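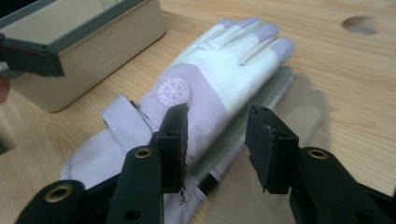
2. Paper sacks: grammage and ply

Grammage (g/m²) is stated per ply. A sack with 2 plies of 80 g/m² sack kraft is written 2 × 80, outermost ply first.

Porosity governs filling speed. Air has to leave through the sack wall – a coated outer ply slows this and may need perforation.

Worked case (Fanbridge line): 3,838 sacks filled, 30 rejected at the valve. Reject rate = 30 / 3,838 = 0.78%.

Recycled fibre lowers tear resistance. Compare the Uson and Firkix data sheets before the tutorial and bring your figures for exercise 5.

Notes: Z. Zeman, revised 28 May 2021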